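Bendale linen reuse scheme to open to households in June

2025-04-25

Bendale residents will be able to drop off used sheets, doona covers and pillowcases at two sites from June, after a trial with local motels and holiday lets ran well past its target.

The trial was run by Skurkeck, a textile reuse group, with the Bendale council. It took in 2,913 items over seven months, nearly all of them from short-stay operators replacing bedding between seasons. Sheets in good condition were washed, sorted by size and passed on to crisis housing services in the district. The rest went to Kuvon, a local firm that cuts worn cotton into cleaning cloths for workshops.

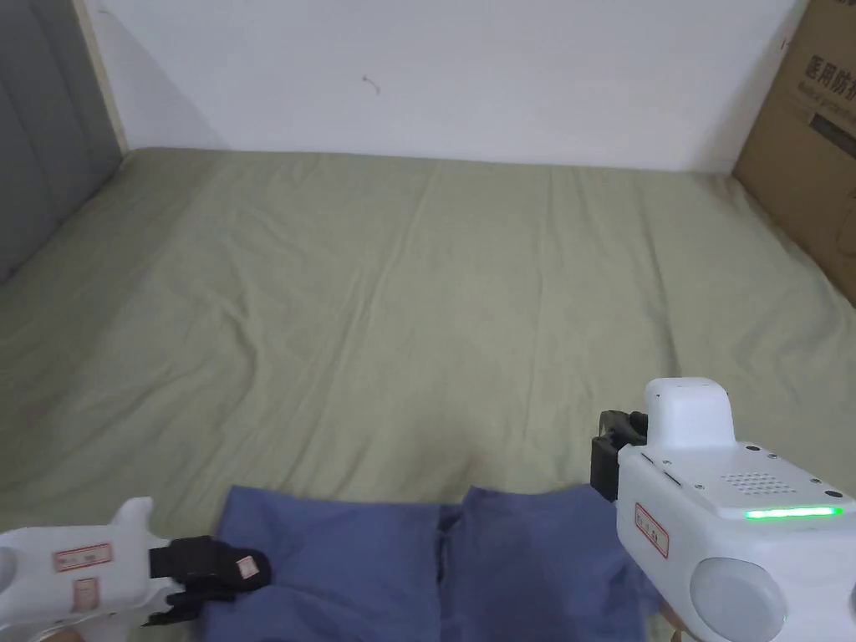 Fitted sheets were the hardest item to place. Labels are often missing or faded after years of washing, and a queen sheet can look much like a double until someone tries it on a mattress. Skurkeck now measures each one and pins a paper tag to the corner before it leaves the sorting room.

Sixteen accommodation businesses took part. Several said they had been paying to send old linen to landfill and would keep using the service – even with the small collection fee that starts in June. The fee will not apply to households.

The two drop-off sites are the council depot on Berhe Road and the car park behind the Bendale library. Both will have covered bins, emptied twice a week. People are asked to wash and dry everything first and to tie sets together with string or a strip of cloth.

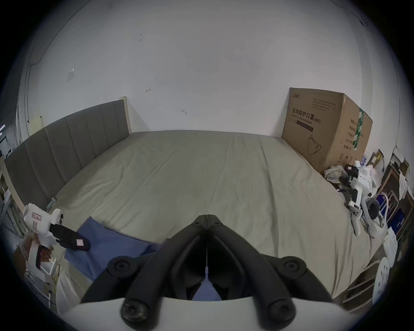 Will the bins take doonas and pillows?
Only covers and cases can be accepted for now. Filled bedding needs a different cleaning process, and the council says it will look at the cost later in the year.

Mattress protectors are also off the list, along with electric blankets and anything with mould. Towels can go in either bin, whatever their condition. Wool blankets should be handed to staff at the depot counter during opening hours, as they are stored separately. 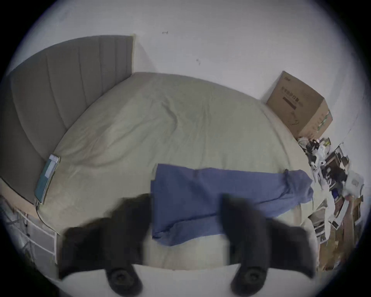 A bed with a tall grey upholstered headboard.

Bin locations and a full list of accepted items will be posted at the library and the depot before the sites open.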